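About Penner

Penner tests and resells used server hardware. We started in July with one rented unit in Prudville and a pallet of retired rack servers, and we now work out of two buildings on the same street.

What we do

Most of our work is processor and memory testing. Every board runs for 75 hours under load before it gets a grade. We check firmware versions, replace fans and thermal paste, and record the results against the serial number. Buyers get the full log — including any errors we found and fixed.

We handle both x86 and Arm systems. Our Stuvach software compares each machine's results with others of the same model, and it now covers 779 configurations.

Who we are

Penner has 20 employees. Rhonda Thibodeau runs the test floor and answers most technical questions herself. Sales and shipping are in the front building, and repairs are in the back.

Since September 2021 we have also taken in equipment from the Nirnmont data center when its racks are replaced.

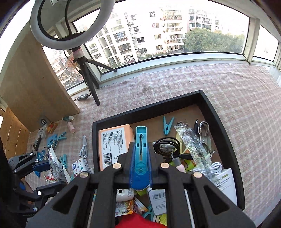
Returns and visits

Parts can be returned within seven days of delivery. Visits are by appointment — please call the front office first.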